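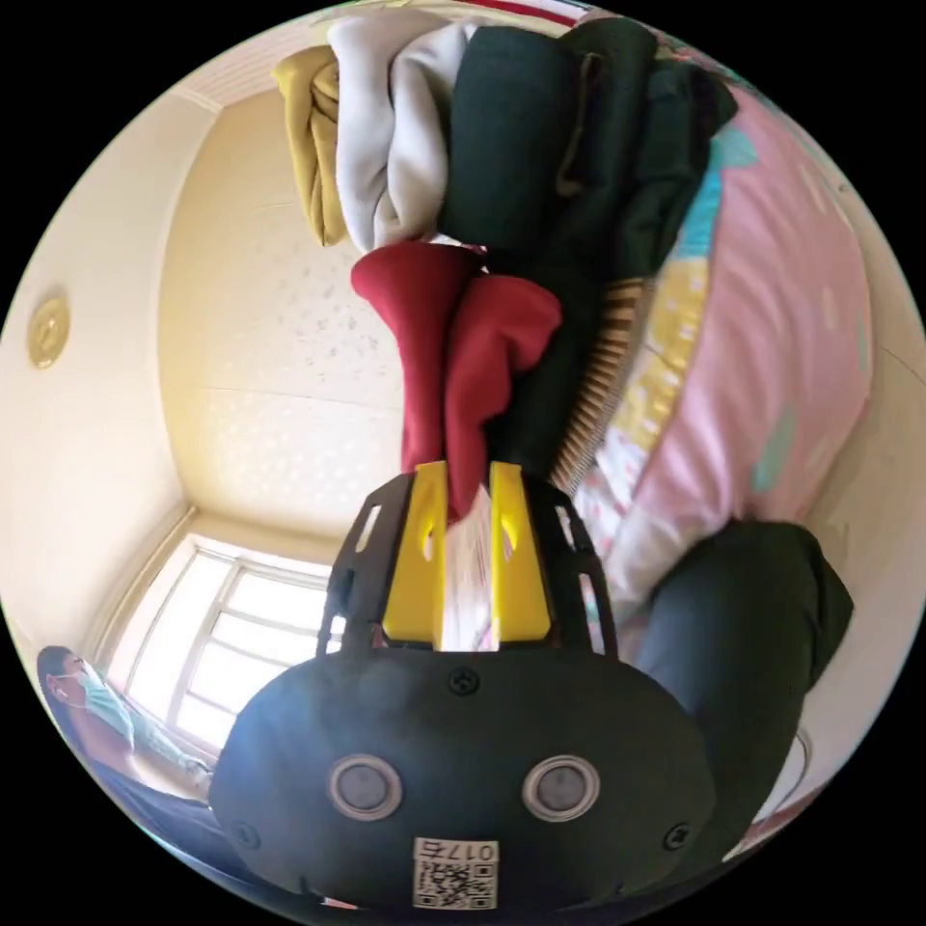
Section 4: Clutch cable replacement and adjustment

Applies to the Dunduvano 574, kick-start and electric-start models, fitted with the standard handlebar and the Skiltbridge lever perch. Machines with a raised handlebar need the longer cable, which is routed differently at the steering head. For those machines use the supplement.

Caution: Carry out this work with the engine cold. The lower end of the cable passes close to the exhaust header, and the release arm can't be adjusted accurately on a hot engine.

Caution: Do not attempt to correct a slipping clutch by slackening the cable beyond the figures given in this section. If the clutch still slips at correct free play, inspect the plates and springs as described in Section 15.

Tools and materials

Two open-ended spanners to suit the cable locknuts
Flat screwdriver
Steel rule marked in millimetres
Replacement cable (the Dokard pattern part is acceptable if the outer casing matches the original for length)
Cable lubricant, light grade
General purpose grease
Clean rag

Removing the old cable

1. Park the motorcycle on level ground on its centre stand. Turn the fuel tap off and select neutral.

2. Before disturbing anything, note the route of the cable from the lever to the engine, including every guide and clip. Most complaints of heavy clutch action after a cable change come back to a missed guide behind the headstock.

3. Slide back the rubber boot at the lever. Loosen the knurled lock ring and screw the adjuster fully into the perch.

4. At the engine end, loosen both locknuts and move the threaded casing end down in its bracket until the inner cable is slack.

5. Line up the slots in the adjuster, lock ring and perch. Pull the casing clear of the adjuster and draw the inner cable out through the slots. Release the nipple from the underside of the lever.

6. Unhook the lower nipple from the release arm. The arm is sprung and will return against its stop.

7. Withdraw the cable downwards. If it won't move freely, look for a clip under the front edge of the tank. Do not pull the cable through by force, as the wiring loom shares the same guide and its insulation is easily cut.

Note: Where the new cable is to follow an awkward route, tie a length of strong cord to the upper end of the old cable before withdrawing it. Leave the cord in place and use it to draw the new cable up.

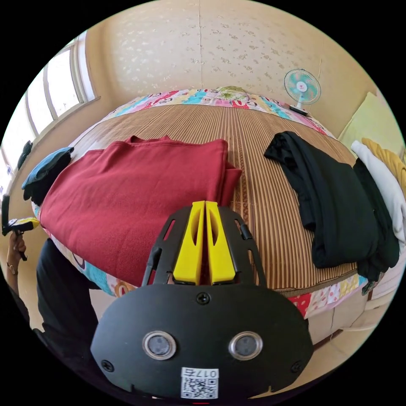 Inspecting the lever and release arm

8. Check the lever pivot bolt for wear. A stepped bolt must be replaced, along with its bush. Vertical play at the ball end of the lever shouldn't exceed 3 mm with the bolt correctly tightened.

9. Clean the nipple recess in the lever. Old grease mixed with road grit sets hard in there and prevents the nipple from turning, and the inner cable then bends at the same point each time the lever is pulled. Strands break at that point first.

10. Move the release arm by hand. It should have a small amount of free movement and then come up firmly against spring pressure. Roughness or a notchy feel indicates a dry or worn release shaft. Grease the shaft at the upper seal and try again before fitting the cable.

11. Inspect the bracket on the crankcase cover. Early brackets were pressed from thinner steel and can spread at the slot. A spread bracket lets the casing end tilt, and the adjustment will then vary from one day to the next. Replace it — bending it back is a temporary measure only.

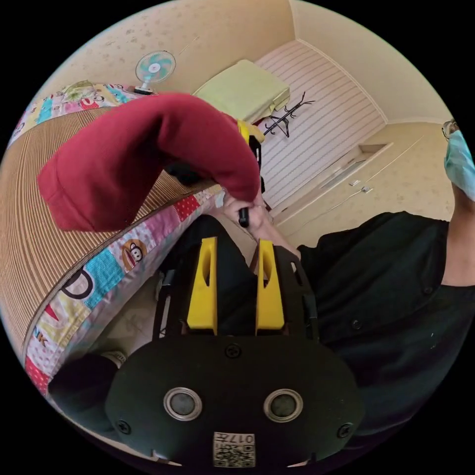 The bracket is secured to the crankcase cover by a bolt passing through an adjusting slot, and its position must be set before the cable is fitted. Loosen the bolt enough for the bracket to slide under light hand pressure. The slot is elongated, of the same general form as the slots cut through the upper parts of the two yellow fingers shown, so the bracket can travel along one line only and can't be set crooked when the bolt is tight. Begin with the bolt in the middle of the slot. This leaves equal movement in either direction if the replacement cable differs slightly in length from the original.

Fitting the new cable

12. Hold the new cable vertically and feed lubricant into the upper end of the casing until it emerges at the lower end. Wipe off the excess. Cables with a nylon liner are supplied ready for use and must not be oiled. Văn cables are of this type and can be recognised by the smooth white lining visible at the mouth of the casing.

13. Route the cable as noted in step 2. Avoid tight bends near the headstock and keep the casing clear of the exhaust header over its full length.

14. Grease both nipples. Fit the lower nipple to the release arm and seat the casing end in the bracket, with one locknut on each side.

15. Fit the upper nipple to the lever, pass the inner cable through the slots and seat the casing in the adjuster. Turn the adjuster so that its slot no longer lines up with the slot in the perch.

16. Turn the handlebar slowly from lock to lock. The cable must not pull tight, snag or lift away from its guides in either direction.

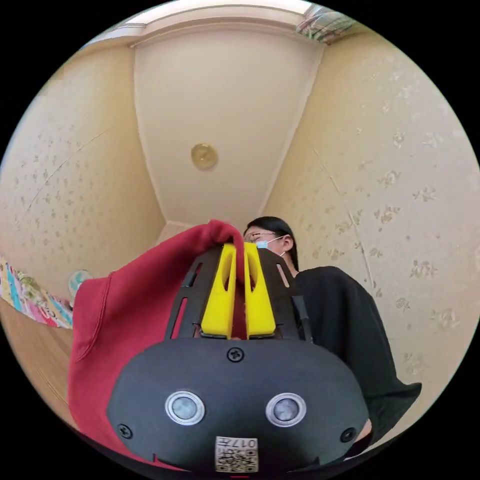

Fig. 4. Black housing: one screw near the top, one lower left, one lower right.

Adjusting free play

17. Screw the lever adjuster out three full turns from the fully home position. This leaves some range for roadside adjustment in both directions.

18. At the engine end, turn the locknuts until most of the slack is taken up, then tighten them against the bracket. Hold the casing end with the second spanner while tightening, or it will turn and twist the inner cable.

19. Measure the gap between the lever and the perch at the point where resistance is first felt. The correct figure is 3 mm to 4 mm. Make the final correction at the lever adjuster.

20. Tighten the lock ring by hand and refit the rubber boot. The slots in the adjuster and lock ring should face downwards — water enters the casing readily if they face up.

21. Start the engine and allow it to idle. Pull the lever fully in, wait a moment and select first gear. A loud clunk or a tendency to creep forward indicates too much free play, or plates that are sticking after a long lay-up.

Caution: Never run the machine with no free play at the lever. The release bearing will be under constant load and the clutch may slip without any warning at the lever.

22. Recheck free play after the first ride. A new casing compresses slightly in early use and a small correction at the lever is normal. Check again at each oil change.

Adjustment procedure revised by Yaw Baidoo, September. The previous edition gave the lever adjuster setting from the fully out position and should be discarded.

Related sections

Front brake cable and cam lever
Throttle cable free play
Primary chain tension
Clutch plates and springs
Winter storage and recommissioning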